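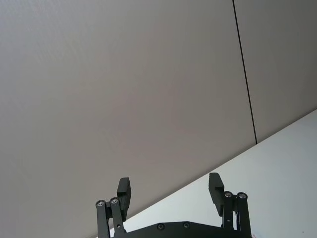

Who makes sure a robot is safe to work near people?
People do. Engineers, bosses and inspectors write rules for how a robot may be used, and then somebody has to check that the rules are being followed.

You may have heard that robots come with safety "built in." Be a little suspicious when you hear that. A rule written in a book can't press a stop button.

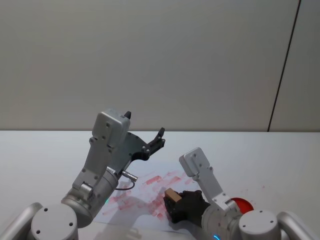

RULES AND SAFETY

Two arms can share one table, and a gripper can hold a small wooden block against a sheet of paper. Looks gentle, right? Maybe it is. A good inspector still asks how hard the gripper can squeeze, and what happens if a hand gets in the way.

At Kidomstead, the safety handbook has 488 pages. Nisha Pal checks the robots there, and she isn't impressed by thick books. "Show me the stop button," she says. "Then show me it works."

Some ads call a robot "completely safe." Safe doing what? The same arm could be fine with a block and dangerous with a knife – so the whole job has to be checked, tool and all. And if the job changes, the checking starts again.

Try asking that the next time you see an ad for a robot: who tested it, and on which job?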